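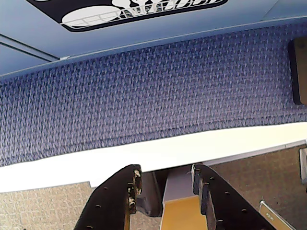
Zuzanna Jakubowskiによれば、夜だけ映らなくなるカメラはまず本体の寿命を疑え、ということらしい。昼に電話でそう言われた。三年使ったのなら十分でしょう、とも。十分かどうかは買った側が決めることだと思うのだが、電話では「そうですかね」とだけ返した。

裏口のカメラの話である。8月に入ってから、夜になると録画機の画面で四番だけが真っ黒になり、「映像信号なし」と出る。しばらくすると戻る。戻って一分もしないうちにまた消える。朝になると何食わぬ顔で映っている。昼の録画には抜けがない。

Narnimbyの窓口にも問い合わせた。返ってきたのは、録画機のファームウェアを最新にしてください、改善しなければ初期化してください、という文面だった。たぶん何を書いても同じものが返ってくる。初期化すれば検知エリアも録画の予約も全部やり直しで、カメラ一台が夜に落ちることと録画機の予約表に何の関係があるのか、その説明は一行もない。一応ファームウェアだけは上げた。その晩も落ちた。変わったのはメニューの文字の大きさで、前より小さくなって読みにくい。

Adelekeの店にも寄った。店の人は親切だったが、話は五分もしないうちに新しい給電ハブのことになった。今のは古いから電力が足りないのだと言う。四台つないでいて、仕様書の上では余裕がある。そう言うと、仕様書の数字は理想の状態のものだから、と返ってきた。それを言い出すと新しいハブの仕様書も同じことになるはずだが、値札の横に貼ってある数字のほうは信じていいらしい。カタログだけもらって帰った。

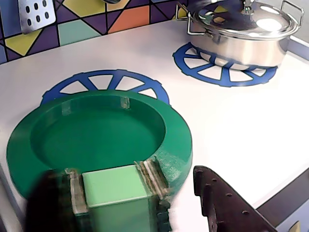 帰ってから、自分なりに順番に潰すことにした。最初にハブの差し口を入れ替えた。四番のケーブルを一番の口に、一番のケーブルを四番の口に。口が悪いなら、今度は玄関のカメラが落ちるはずである。夜になって落ちたのはやはり裏口だった。これで口は外れた。給電ハブ全体の力不足という説も怪しくなる。ほかの三台を抜いて裏口だけを残しても落ちたからだ。一台も養えないハブなら、昼のうちにもっとひどいことになっている。

次にカメラを外して机の上に持ってきた。手元にある短いケーブルでつなぎ、レンズの横の明るさセンサーを黒いビニールテープでふさいで夜のふりをさせる。カチッと音がして白黒に切り替わり、赤外線が点いた。そのまま二時間放っておいたが、一度も落ちなかった。寿命説の人にはこの録画を見せたい。見せたところで、机の上と外では暑さが違うと言われるのだろうし、それは確かにそのとおりなので、黙っておく。

残るのはケーブルということになる。裏口まで引いたのは去年買ったOstwoodの屋外用で、4,000円だった。長さのわりにずいぶん安いと思った記憶がある。箱には大きくカテゴリー6とあり、その下に「高品質」とある。何が高品質なのかは書いていない。箱を物置から出してきて裏を読むと、隅に小さくCCAと印刷してあった。銅で被覆したアルミの線である。買ったときには見ていない。見たとしても意味がわからなかったと思う。

端のほうを少し切って、被覆をむいてナイフで芯線の表面を削ってみた。下から銀色が出てきた。箱の裏に書いてあるのだから今さら騙されたとも言えないが、表に書かない理由もまあ想像がつく。

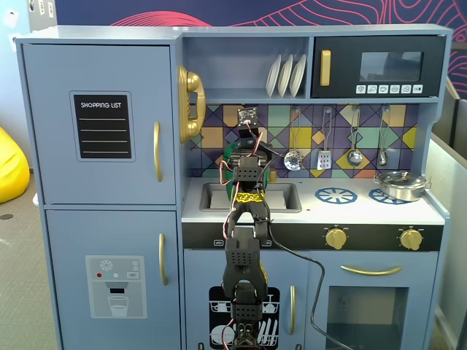 夜だけ落ちるのに、原因がケーブルということがあるのか。
赤外線LEDが点くとカメラの消費電力が増え、線を流れる電流も増えるので、抵抗の大きい線では昼に足りていた電圧が夜に足りなくなることがある。

消えてしばらくすると戻る、というのもこれで話は合う。電圧が足りずにカメラが再起動し、起きた直後はまだ赤外線が点いていないので映る。点いたところでまた落ちる。録画機のログを見ると、切断と接続が交互に並んでいて、間隔がだいたい揃っている。きれいすぎて、かえって疑いたくなるくらいだ。

ここまで書いて、自分の説にも文句をつけておく。アルミの線が悪いなら去年から落ちていてもよさそうなものだ。去年の8月は平気だった。線は急に長くならない。考えられるのはコネクタのほうで、アルミは銅より脆いし、自分で圧着した端子がこの一年でゆるんだか、外の箱の中で腐食したか。そうだとすると半分は私の工作のせいで、線の材質だけを責めるのは公平ではない。明日の明るいうちに箱を開けて端子を見る。緑青でも吹いていればわかりやすいが、たいていそういうときに限って見た目はきれいである。

赤外線を切れば今夜は落ちない、という手もある。設定で白黒切り替えを禁止にしてみたら、確かに落ちなくなった。ただし映っているのは暗闇で、暗闇を一晩ぶん律儀に録っているだけだ。それでも試験としては悪くない。電流の少ないままなら線がもつ、ということは言えそうだから。

純銅の線を調べたら、必要な長さでは前の倍以上する。だからといって高ければ純銅かというと、そこも信用していない。Samettiの通販の感想欄には「燃えない、折れない、最高」というようなのがずらりと並んでいて、抵抗を測った人は一人だけだった。その一人の星は三つ。買うならその人の書いた型番にする。

Adelekeのカタログは1,000円引きの券がついていたので捨てていない。期限は月末。ハブには使わないが、圧着用の端子には使えるかもしれない。裏に小さな字で対象外の品が書いてあり、たぶん端子も入っているのだろうと思って、まだ読んでいない。 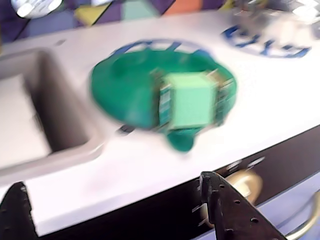

白いカウンターの上の、緑色のもの。

夜中の2時、もう一度ログを見た。赤外線を切ってから切断はない。三番の車庫も念のため見たが異常なし。あそこも同じ箱から引いた線で、ただし距離は裏口の半分もない。短いから助かっているのだとすると、いずれ替えることになるのか。Zuzannaには、端子を見てから電話することにした。カメラは買わない、とだけ先に伝えておくつもりだ。

脚立は物置のいちばん奥。手前の自転車を先に出すこと。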